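# Navy helicopter comes down off Zandcombe, all 3 crew out
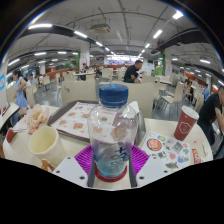 *Bottled water and a menu on the table.*

I was halfway through my toast when the phones started going. A navy training helicopter had come down in the bay off Zandcombe, a mile or so past the harbour wall, and by the time I'd got my shoes on half the town was up on the cliff path trying to see something. (You couldn't, much. It was grey as anything out there.)

The good news first: all three crew got out and were picked up by the crab boat Frota. Her skipper, Vernon Ouellet, told me he'd heard the engine note change and turned round straight away. "They were sat in the raft when we reached them, cold and very polite," he said.

One of them has a broken wrist. The navy hasn't named anybody and wouldn't tell me what went wrong, only that the aircraft was 18 years old and had been checked in April.

It's lying in around 900 feet of water, so getting it up won't be quick! Dirk Kleinschmidt, who runs the salvage firm Badance, says his ship Zesta should be on station by tonight if the swell drops. Boats are being asked to keep 5 miles clear until she's finished, and if you find any bits of wreckage on the beach, please leave them where they are and ring the harbour office.

I'll add more when I get a call back from the base.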